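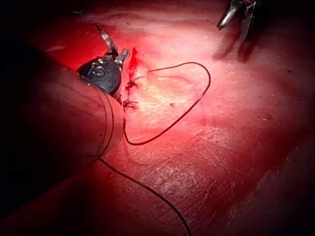

Zu TOP 2: kurzer, schmaler Schnitt im Gewebe, daneben die Branchen eines Instruments

Arbeitskreis Naht und Wundversorgung
Protokoll der Januarsitzung, Freitag, Seminarraum neben der Bibliothek

Anwesend: Þórarinn Þórarinsdóttir (Leitung), Ryszard Krajewska, Qistina Harahap, Thandeka Nkuna (Protokoll)
Entschuldigt: Sibusiso Magagula (Dienst getauscht, lässt alle herzlich grüßen)

TOP 1 Begrüßung und letztes Protokoll
Þórarinn Þórarinsdóttir begrüßt die Runde, wünscht allen noch ein gutes neues Jahr und bedankt sich ausdrücklich bei Qistina Harahap für den Mohnkuchen, der schon vor Beginn der Sitzung großen Anklang fand. Das letzte Protokoll wird mit einer kleinen Änderung angenommen: Der Nähkurs für die neuen Kolleginnen und Kollegen hatte 20 Anmeldungen und keine 18, wie dort irrtümlich stand.

TOP 2 Schnitt und Wundränder
Der Punkt hat, wie es bei uns ja gern geschieht, die meiste Zeit in Anspruch genommen, und es war eine sehr schöne Diskussion. Ausgangspunkt war die Aufnahme mit dem kurzen Schnitt. Ryszard Krajewska möchte mit ihr in die Einheit über Wundränder einsteigen: Neben dem hellroten Blutstreifen liegt dunkleres, geronnenes Material, und die Ränder sind klein und unregelmäßig. Gerade daran lasse sich gut besprechen, wo man den ersten Stich ansetzen würde und wie viel Abstand zum Rand man sich gönnt.
Qistina Harahap gibt zu bedenken, dass die helle Spiegelung in der Mitte den Blick vom Schnitt wegzieht und Anfänger erfahrungsgemäß zuerst dorthin schauen. Sie würde die Gruppe deshalb erst eine Minute still betrachten lassen und dann fragen, was allen aufgefallen ist. Thandeka Nkuna ergänzt, dass auch der weiche Schatten unter dem hinteren Instrument ein dankbares Thema sei – am Schatten könne man das Schätzen von Abständen üben, und das fällt am Anfang vielen schwer.
Längere Aussprache darüber, ob man bei so kurzen Schnitten Einzelknöpfe oder eine fortlaufende Naht zuerst zeigt. Die Meinungen gingen freundlich auseinander. Wir bleiben vorerst bei den Einzelknöpfen und fragen nach dem Kurs die Teilnehmenden.

TOP 3 Material
Vom Fadenmaterial der Firma Mesteck sind noch 38 Packungen im Schrank. Das reicht für den nächsten Kurs, wenn sparsam geknotet wird (allgemeines Schmunzeln). Das Angebot von Stoseck für neue Übungspolster liegt vor und wird bis zur nächsten Sitzung von Ryszard Krajewska geprüft. Der Topf für Verbrauchsmaterial beträgt 2000 Euro im Jahr und ist noch unberührt.

TOP 4 Handzettel
Sibusiso Magagula hat seinen Entwurf vorab geschickt. Er wird allgemein gelobt, vor allem die Seite zum sanften Fassen des Gewebes. Bitte noch die Schrift vergrößern und "Wundrand" durchgehend gleich schreiben. Gedruckt wird erst nach der zweiten Durchsicht.

TOP 5 Verschiedenes
Die Lampe hinten links im Seminarraum flackert weiterhin, Thandeka Nkuna meldet es noch einmal. Wer seine blaue Kuchenplatte vermisst: Sie steht in der Teeküche, gespült.

Ende der Sitzung: 17.20 Uhr
Für das Protokoll: Thandeka Nkuna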